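Visit to the Cerno student workshop, 1 August 2023

The manipulation project at Cerno is run as a two-term course with a practical assessment in October. I went at the invitation of Casimiro Esteban, who teaches the control half of it, and stayed for most of the working day. Visitors sign in at the Walten Street entrance and are taken up by a student. Mine was Jhonatan Carhuamaca, in his second year.

The course has 20 students in teams of five. Each team gets the same bench hardware, two arms with parallel grippers, and the same list of kitchen tasks. What they may change is the software, the finger pads and the order in which a task is broken up. Esteban said that the early teams spent too long on the pads. The present rules allow two sets per team and no more.

The morning was given over to dishes. The team on the bench was led by Duván Inga, with Octavio Cuervo at the keyboard, and their subject was the plate and rack task. A plate on edge offers the fingers a thin rim and very little tolerance in the approach angle. A plate lying flat is a separate problem, and the teams are marked on the two cases separately.
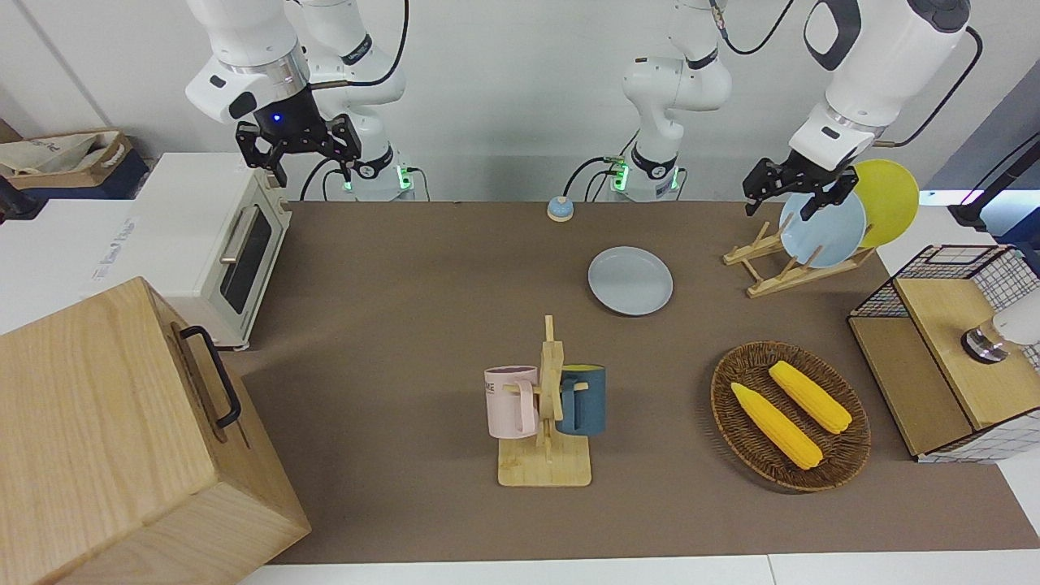
Cuervo's method is to teach by demonstration first and write rules afterwards. The team had logged 1,345 demonstrations by the time of my visit, all stored with the operator's initials and a pass or fail mark. Inga thinks the fail marks are the more useful part of the set. I asked whether different operators produced noticeably different motions. They do, chiefly in speed near contact, and the team now trims the slowest approaches before training.

Coordination between the arms is handled simply. Each arm has its own region, and a shared middle strip is granted to one arm at a time. This costs time but the students can explain every stop — a condition of the assessment. Heriberto Cáceres, who looks after the hardware, would like to see a planner that treats both arms as one system. Esteban considers that a subject for a later course.

After lunch I was shown the logging software, Stistell, written by an earlier group and still maintained by students. It is plain and quick. Its weak point is the export format, which the Cabrera team has had to patch twice. The documentation is kept in a shared folder and was current, as far as I could check.

The session closed with a short review at the bench. Inga's team is to repeat the rack task with a second operator and bring the trimmed set to the next meeting.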